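Two-arm handover: planner says the path is clear, but the hands stop short near the fixture board
Community Help > Motion Planning > Dual-arm
Tags: handover, collision-checking, head-camera, calibration

flatitz_lab
Posted August 25, 2024

Hello all. I am working on a bimanual assembly task and I have a problem which I can not solve alone. English is not my first language, so please ask if something is not clear.

We have two arms with multi-fingered hands, and a white board on the table with pegs, slots and some loose parts. The task is to take the gray disc with one hand, pass it to the other hand, and put it in place on the board. Perception comes from the head camera only. For planning I use Zorken, and the task logic runs in Hollemura as a behavior tree.
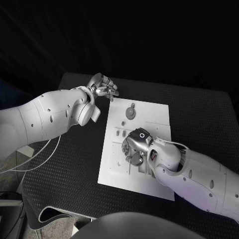 When each arm works alone, I have very few failures. The trouble begins in the handover node. I made 52 trials with the same start position. In 16 of them the planner returned a valid path for both arms, and then the execution monitor stopped the motion before the second hand could close. The message is always the same:

monitor: predicted contact, link pair (left_finger_3, right_finger_2), abort

I understand that the monitor is afraid of contact between the fingers. But in a handover the fingers must come very near to each other, so for me this contact is expected. The planner has the same robot model and it does not complain.

What I have tried until now:

I lowered the speed of both arms. The number of aborts did not change.
I removed the board from the planning scene. Also no change, so I put it back.
I disabled the monitor for the fingers completely. The motion finished, but I do not like to work in this way, the fingers are expensive. 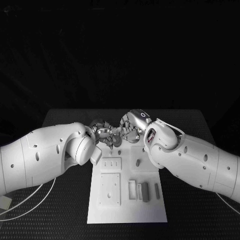 Handover pose, both hands at the disc over the far end of the board.

My question is: why do the planner and the monitor not agree, and what is the correct way to allow contact between the fingers only during this one node? I would prefer not to change the robot model for the whole project.

Thank you in advance for your time.

pitkanen_user
Accepted by the poster

I had almost the same situation in March, with the Pitkänen controller under Zorken, so I will write what I found. Maybe some names of parameters are different in your version.

The planner and the monitor do not use the same geometry. The planner takes the simplified hand, where each finger is a chain of capsules. The monitor takes the full mesh and adds a padding around it. With open space between the arms you never notice this. In a handover the padding alone is enough to give you a predicted contact, even when the real fingers do not touch.

There is also a second cause, and I think you should check it first. The disc must be attached to the giving hand in the planning scene. If the tree attaches it only after the grasp is confirmed by the camera, the confirmation can come late, because the fingers hide the disc from the head camera. Then the planner makes the path for the second hand with an old position of the disc. The final pose is a little wrong, and the hands come closer than you wanted.

I would do it in this order.

1. Bring both arms back to a pose where the hands are well apart, and let perception run until the estimate of the board is stable. Save this estimate and do not update it again until the handover is over. A partly hidden board gives a jumping pose, and everything which depends on it will jump too.

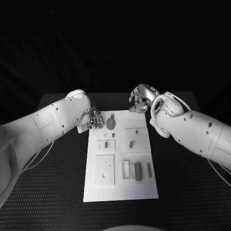 2. Attach the disc to the giving hand at the moment when the finger torque passes the threshold. Do not wait for the camera. You can correct the offset later, after the receiving hand has it.

3. Write an allowed contact list inside the handover node, with only the finger pairs that you really need. In Hollemura you can give the list to the node as a scoped override, and it is removed when the node exits, also on failure. Please test the failure exit separately -- in my case an old version left the override active after an abort, and I found this only by reading the log.

4. Set the padding of the monitor to 2 mm for the fingers, and leave the default value for the palm, the wrist and the forearm. The wrist should never be in the allowed list.

5. Plan both arms as one group for the last part of the approach. If you plan them one after another, the second arm sees the first as a static obstacle, and the timing is not respected.

After these changes I ran 464 handovers on our cell, and the monitor did not stop any of them for a finger pair. I had other failures, mostly the disc turning in the fingers, but that is a different topic.

gridmat
Same error here some time ago. I just put the padding to zero everywhere and it was fine.

pitkanen_user
Please be careful with this. Zero padding everywhere also removes the margin between the forearms, and the encoder delay is not included in the mesh. I would not do it on real hardware.

flatitz_lab
Thank you very much, it was the second cause. My tree attached the disc only after the camera confirmation, and in the log I can see that the confirmation arrived after the receiving arm was already planned. I changed the attach condition to finger torque and wrote the list with two finger pairs. The aborts for this message are gone in the trials I have made so far. I still must test the failure exit of the override, and I will write here if it stays active.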